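Ticket 1924
Device: Rilto tablet, 787 model
Status: open

Hi again! So the Rilto is still stuck at the Pillomis logo after the April update. I did the power and volume up thing you suggested (held it way longer than you said, just in case) and it does get me to the recovery menu, but touch is dead in there and the volume keys skip two lines at a time. Fun!

Tried so far:
Wiped the cache, no change.
Pulled the memory card, no change.
Swapped to my old Prolteron charger — now it at least reaches the lock screen before it restarts.

Battery said 2 percent the one time I got in, even after charging all night, so maybe it's that? 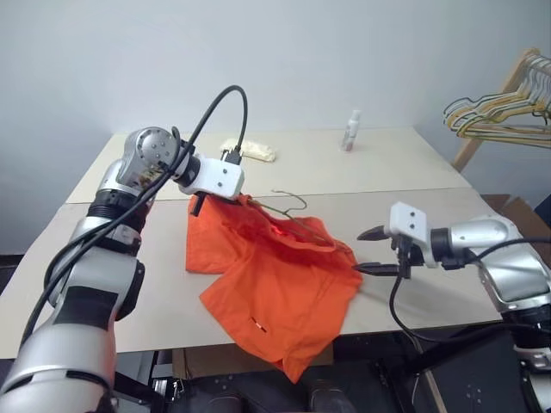

Also, I have over 200 drawings on the internal storage and I really don't want to do a factory reset until those are off. Can Mac Suibhne, the shop I bought it from, copy them, or does it have to go back to you guys? I'm around after 4 pm if you'd like to call.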